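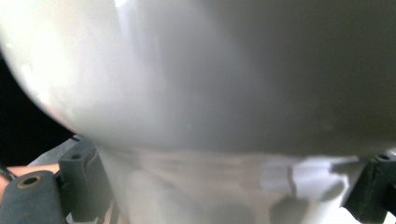
I have finally sorted out the crockery, and I'm far more excited about it than a grown adult should be! It all started in May, when I came home from the Fustport market with yet another big white serving bowl (glossy, round, completely impractical) and found there wasn't a single shelf left to put it on.

So out came everything. Plates, mugs, the gravy boat from Ferville that I love and never use -- all of it piled on the bed while I washed down the shelves. I gave away a whole crate, and what's left fits beautifully, with the heavy bowls down low where I can lift them without climbing on a chair.

The best bit, though, is having the table back. I'd forgotten how lovely pale wood is when you can see the grain running right across it. I've been eating breakfast there every day, with the radio on and room for the newspaper, and I've promised myself that nothing gets left on it overnight.
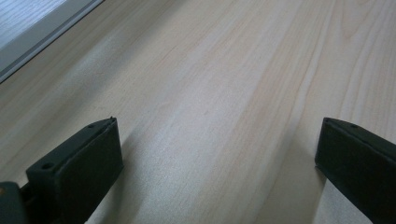

Mansa Ayaaba wrote to say that bowls should never be stacked more than three high, and that a sheet of kitchen paper between each one saves the glaze. I've done mine with old tea towels cut into squares, and so far I love it -- no more clinking! Next up is the cutlery drawer, and I can't wait.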